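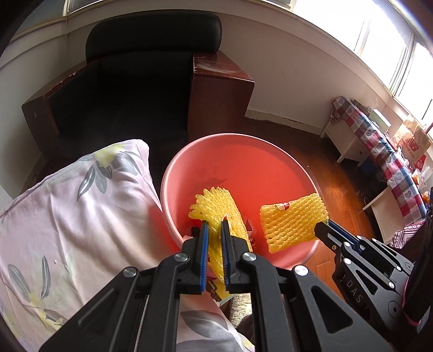

Yellow foam mesh fruit sleeve over a pink bin.

Does the Foam Sleeve Save the Pear?
A report on fruit packaging and waste in small grocery stores
Darnell Abernathy and Lucinda Pruitt
Submitted 28 May 2022

1. Why we picked this

Our course asked for a project on "a packaging claim you can check." The claim we chose came from a leaflet by Banholm, a fruit wholesaler that supplies the store where Lucinda works weekends. It says foam mesh sleeves "cut bruising losses in half." There is no footnote. We wrote to ask where the number came from and got a second copy of the leaflet.

Half of what, though? Half of all pears thrown out, or half of the ones thrown out for bruises? Those are very different claims, and a store manager reading fast will take the bigger one.

2. What we did

Two stores agreed to let us look through their discard records for pears and mangoes. Soka Market buys sleeved fruit. Gebremichael Grocery, six blocks away, buys the same sizes without sleeves, in trays with paper dividers. Both write down a reason when fruit is pulled from the shelf: bruised, soft, moldy, cut, or "other."

The records covered 4,000 pieces of fruit at Soka and 3,000 at Gebremichael. We did not choose those amounts. They are what the stores happened to have on paper for the same part of December, and we would have liked them to match.

We also talked to Rafferty Gallagher, produce manager at Soka, and Vangelis Psarras, who does the buying at Gebremichael.

3. What we found

Soka pulled 203 pieces in all. Of these, 37 were marked bruised. Most of the rest were marked soft, meaning they got ripe before they sold. A sleeve can't do much about that. If you somehow got rid of every bruise at Soka, most of the waste would still be there.

Gebremichael's sheets were harder to use. One clerk wrote "bad" for nearly everything. We first sorted those entries by guessing, then threw out the guesses, so we have no bruise total for the second store that we would stand behind. This leaves a hole in the middle of our comparison and we know it.

Mr. Gallagher thinks the sleeves help most in the truck. Once the fruit is on display, shoppers pull the sleeve down to look and often leave it off. Mr. Psarras called the sleeves "decoration" and said his dividers do the same job. He also pays less for his fruit without them, so we don't treat him as neutral. The same goes for Banholm, which charges extra for sleeved boxes.

4. The recycling part

The leaflet also calls the sleeves "fully recyclable." We asked Clekel, the hauler that serves both stores, and were told it does not accept foam mesh of any color, clean or dirty. Soka puts its used sleeves in the regular trash. There may be a plant somewhere that can melt them down, but "can be recycled" is not much use to a store with no way of getting them there.

Some shoppers take sleeves home for padding glasses or Christmas ornaments. We heard this from several people and could not find a way to measure it. We doubt it makes a dent.

5. Problems with our work

Two stores is a small sample. The fruit came from different growers, and neither of us saw it being unloaded. December is also an odd month, with gift baskets moving a lot of pears that would otherwise sit. And a bruise is a judgment call. When Lucinda and I looked over the same box of pears, we disagreed on four of them.

Our instructor, Wenche Blomqvist, pointed out that we went in expecting the claim to be wrong. Fair enough. We still think a company that prints a number should be able to say how it got it.

6. Where this leaves the claim

We can't say sleeves don't work. We can say the "half" figure has nothing behind it that we were able to find, and that bruising was the smaller part of the waste at the one store with usable records. A better test would split one shipment, sleeve half of it, and have someone outside both companies check every piece on arrival and again at the end of the week. Soka has said it would be open to that in the fall if Banholm pays for the fruit.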